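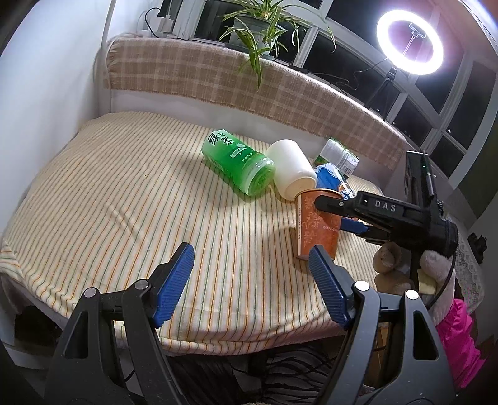
Dear friends at the Drota Fund, it is a pleasure to be writing to you again from Lindville, where the second half of our guest house project has gone a good deal better than I dared hope when I sent you that rather gloomy note in the spring. You will remember that your grant was meant to help us open a few more rooms for families who come a long way to sit with a relative at Clenside hospital, and to furnish those rooms so they feel like somewhere a person could sleep. The bedding has been a real pleasure. We chose cream sheets with thin stripes of orange, yellow and green, and they have cheered up the bedrooms more than any amount of paint could have (though we painted too!). People do tend to live on their beds when they stay with us, with a bottle of green tea and a cup or two for company, so we were glad to find sheets that can go through a hot wash over and over.

Now to the rooms themselves. We had hoped to open 2 extra bedrooms by December and both are in use. The one at the back took longer because the window had to be replaced, and then the new window came in the wrong size, and then the right window came with no handle. Kazimír Dvořáček, who has looked after our building work from the beginning, was very patient with the supplier, far more patient than I would have been, and he got the cost of the second delivery taken off the bill.

We welcomed 62 families over the period. Most stayed a few nights, but there were longer stays too, including a grandmother and two little boys who were with us for nearly a month and who taught half the house to play dominoes. It is hard to put that sort of thing in a report, but I know you like to hear it.

On the money side, we are a little under budget. There is $1,319 left in the furnishing line, mostly from the beds, which we bought secondhand from a small hotel that was closing. With your permission we would like to spend it on a second dryer. The one we have runs from breakfast until bedtime and has started making a noise like a coffee grinder.

Erick Mfinanga has taken over the evening desk, so families arriving after seven are now met at the door and no longer have to phone for a key. He also rewrote the welcome booklet, with a proper map of the walk to the hospital and the bus times on the back page. The old map still showed the footbridge, which closed two years ago, and I am embarrassed at how long we kept handing it out.

The one thing that has slipped is the garden. We had meant to put in a path and a bench, but the drains came first and then the ground was too wet to dig. Our sister house in Nyanda has offered us a bench they no longer need, and we plan to lay the path once the weather turns. I will write again when it is done, and in the meantime please do let me know about the dryer.

With very warm thanks from all of us at the house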